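Print this page | E-mail this page
Reading time: 4 minutes

Robot Learning for Surgical Subtasks
Handout 5: Imitation from demonstrations, and what "success" is allowed to mean

Last week we left the Tanoli policy in a sulk, having learned to pick up a needle beautifully provided the needle was exactly where it had been in training. Today we look at the fix, and then at how far to believe it.

Recall the setup. An operator drives the instruments from the console, we record the joint positions and the camera views, and a network learns to predict the next short stretch of motion. The Bollel set holds 2000 of these recordings. After the Groltstead group threw out the ones with missing frames, bad clocks or an operator who had plainly gone off to think about lunch, 279 were held back for testing. Keep that number in mind when you read claims to one decimal place.

The main idea is relative action. The arms are driven by cables, cables stretch, and so the position the robot reports is a polite opinion. If you train on absolute positions, the network learns the opinions of one robot on one day. If you train on the change in position as seen from the gripper, most of the error cancels over a short stretch. It creeps back over a long one, so we predict briefly and look again.

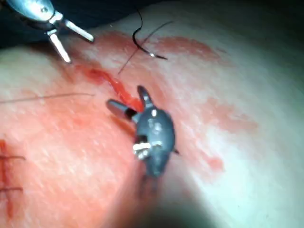

The second idea is the wrist view. An overhead camera sees the whole field but is poor at depth near the jaws, where depth matters most. A camera on the instrument moves with the action, so "a bit further forward" looks much the same wherever you are on the surface. The price is that the instruments get in the way of their own work, thread is thin, and shadows are dark. Rarnen's first version used the wrist view alone and lost the thread with great confidence.

Now the results. Success is scored by subtask: grasp, hand over, insert, pull through, tie. Please do not average these. A policy that grasps well and ties badly is not "fairly good at suturing", any more than I am fairly good at the piano because I can lift the lid.

Also watch for the retry rule. Some papers allow 2 attempts and report the better one. This is respectable if stated in the methods, and less so if found in a footnote to the appendix.

For the July resit the same material applies, including the part on cable stretch that everyone skipped.

Exercises

1. Show that a constant offset in the reported position drops out of a relative action. Then let the offset drift slowly and say when your proof stops being any use.

2. Sketch a failure that the wrist view would catch and the overhead view would miss, and one the other way round. Marks are for the reasoning. I have seen the drawings.

3. Pick one subtask and write a success rule that two strangers could apply and agree on. Swap with a neighbour and try to cheat theirs.

0 comments | 5 shares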